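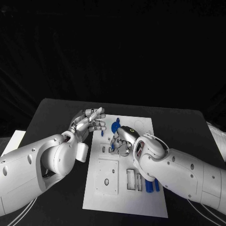 I have been putting off writing up our bench rules for most of the year, and with everyone away and the building shut I have run out of excuses. Erzsébet Gál asked me for them back in April, when she was starting her own group at Flesbridge, and I sent her half a page and promised the rest. This is the rest.

None of it is a standard. We do read the proper standards, and the safety ones we follow to the letter. But they tell you how to keep a person from being hurt by a robot. They don't tell you how to run a peg and hole test so that the result in December can be set beside the result from the spring. For that we had to write our own, mostly after getting it wrong.

The first rule is that the start layout is written down before the run, and the board is set to match it by hand. We used to let each operator put the parts wherever they liked, on the grounds that a good system should cope. Then Oisín Brophy went back through 297 runs and found that his success rate was much better than Maja Ostrowski's on the same software. He liked to leave the pegs near their holes and she didn't. We threw the lot away.

The second rule is one change at a time. New grip force, or new fingertips, or new software, never two together. Everybody agrees with this and everybody breaks it, usually late in the afternoon. We now make people write the change on the run sheet before they can book the bench, and if there are two things on the line the booking is refused. It is a bit petty. It has worked better than asking nicely.

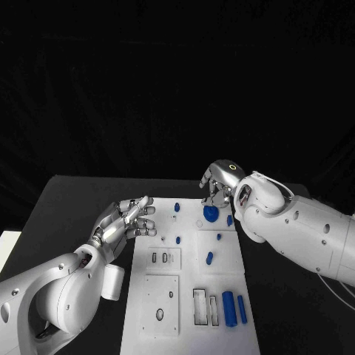

What counts as a success took us longer to agree than anything else. Janaka wanted a peg to count once it was in the hole. Oisín wanted it fully seated, with the hand clear of it. We settled on fully seated and released, and the hand has to have moved away without dragging the part back out. It sounds like hair-splitting until you have parts of several shapes to deal with. A small peg standing up in the board is easy to judge by eye, and so is one that has tipped over at an angle. A wide round knob with a flared base is harder, and we had two people scoring the same run differently. So each part now has its own line in the scoring notes, with its own wording, and the knob has the longest.

Related to that: a dropped part is a failure, even if the robot picks it up again and finishes. We record the recovery in a separate column. I know other groups count it as a pass, and there is a fair case for it if recovery is what you are studying. Just say which you did. I have read papers where I could not work it out from the text, and I have written at least one like that myself.

Then there are the rules about hands and people, which are short:

Both arms go to the rest pose before anyone reaches over the table.
The person resetting the board holds the stop button. It isn't passed across or left on the bench.
If a part falls off the table, it stays on the floor until the run is ended.
No one works on the wiring with the arms powered, including me.

The last one has my name in it for a reason and I will leave it there.

On failures, the rule is that they are all kept. Our log stands at 1473 runs, and every aborted one is in it, with a line saying who stopped it and why. Eoin Moriarty set this up when he joined us from Zeltico, and at first I thought it was a waste of disc space. Since then we have gone back to the aborted runs more often than to the good ones -- a worn fingertip shows up there well before it shows up in the success rate.

We also stop for a check every 9 runs. The board is pushed against its marks again, the fingers are looked at, and whoever is on the bench swaps with someone else. The number came from how long people could concentrate on resets before they began to get careless. Another team might find theirs is higher.

Things I am still not happy with. We have no good rule for when to retire a peg. They wear, and a worn peg goes in more easily, so the robot seems to improve. Maja has started measuring them with calipers once a month but we haven't chosen a limit. Lighting is the other one. We write down which lamps are on and leave it at that, and I suspect we ought to be doing more.

Erzsébet, sorry for the wait. The run sheet and the scoring notes are on the shared drive in the Rornero folder, and if you change the wording for the knob please send me yours.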